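Why Does Bread Go Moldy?
Vinau Children's Science Library: Food and Living Things
Reading level: ages 8 to 11

Most people have opened a bag of bread and found a green or gray patch on a slice. The patch is mold, and it is alive. Mold belongs to a large group of living things called fungi. Mushrooms and yeast belong to the same group.

Mold is not a plant. A plant makes its own food from sunlight, air and water. Mold must find food that already exists, and bread suits it very well.

Where mold comes from

Mold spreads by means of spores. A spore is a tiny particle from which new mold can grow. Spores are far too small to see one at a time, and they float in the air of every home, school and store. When a spore lands on a surface that has food and moisture, it may begin to grow.

First the spore swells with water. Then it puts out a very thin thread called a hypha (say "HIGH-fa"). The thread grows longer and branches many times. Scientists call the whole web of threads a mycelium. Much of it lies inside the bread, where it cannot be seen.
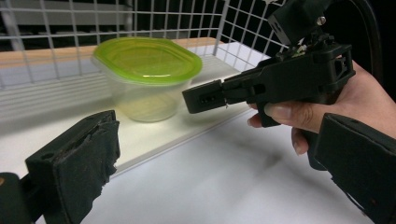
The colored patch appears later. It forms when the mold begins to make new spores of its own. Many bread molds are white at first and turn green, blue or black as the spores ripen.

How mold eats

Mold has no mouth and no stomach. Its threads release substances called enzymes, which break the bread down into smaller parts. The threads then soak up these parts. In other words, mold digests its food first and takes it in afterward.

What mold needs

Mold needs food, water and a suitable temperature. Most bread molds grow well in a warm kitchen. In a refrigerator they grow slowly, and in a freezer they stop growing. Freezing does not kill every spore, so growth can start again after the bread has thawed.

Dry foods last longer. A cracker contains very little water, and a spore that lands on it will usually stay asleep. Moist foods such as soft fruit, cooked rice and fresh cheese should be covered and kept cold.

A closed container keeps out new spores, but it does not remove the ones already on the food. It can also hold moisture inside. For this reason, leftovers should go into a clean container and be eaten within a few days.

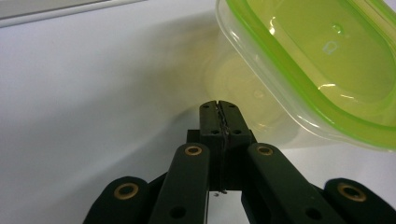

Irari asks whether it is safe to cut off the moldy part of a slice and eat the rest. The answer is no. The threads may have spread well beyond the patch, and some molds make substances that can cause illness. Moldy bread should be thrown away, and it should not be sniffed, as spores can be breathed in.

Is all mold harmful?

Some molds are useful. Certain blue cheeses are made with molds chosen for the purpose, and the medicine penicillin was first found in a mold. In forests, fungi help to break down fallen leaves and return their nutrients to the soil.

Words to know

Enzyme: a substance that helps to break down food.
Hypha: a single thread of a fungus.
Mycelium: the web formed by many threads.
Spore: a tiny particle from which a new fungus can grow.

Next in this series: Why Does Milk Turn Sour?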